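3.2 Frame rejection before pose tracking

The tracker in Punard takes the stream from the wide-angle camera on the hand-held gripper tool and estimates the tool pose at every frame. It assumes that most of the view belongs to the static room. During handling this often fails, and features on a near surface drag the estimate along with them. We therefore run a small filter, Flenum, ahead of the tracker.

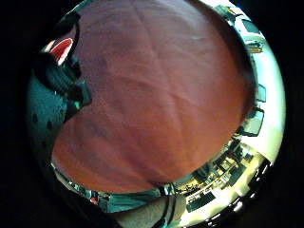
Figure 2. View largely blocked by a near surface; room features remain along the right rim.

Flenum scores each frame on 2 terms: the share of the image circle covered by near surfaces, and the spread of the remaining features around the rim. Frames that fail both are dropped, and the tracker coasts on the inertial data. The score uses up to 2,000 features per frame. Pixels in the black border are masked out first. 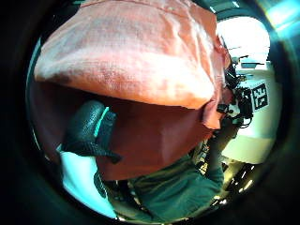 Marker detection runs as a separate thread and does not wait for the score. Fisheye stretch near the rim is the main difficulty, so candidate squares are unwarped locally before the bits are read. A marker on a white surface, tilted and with black cables over its left side, is the hard case we tuned for. Wenjie Cheng's corner fit from Akilau was reused here – the only change is a looser limit on side length.

People in view are handled by a third mask. Sleeves, arms and gloves move with the operator and give strong but misleading corners. We labeled 925 frames by hand to train this mask, and kept blinds and wall edges as static background.
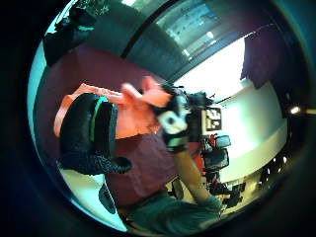
3.3 Timing

All three stages share one clock. The filter adds a delay of 2 frames, which the planner in Fan already allows for.

Contact: Punard project office | Copyright the authors | Back to top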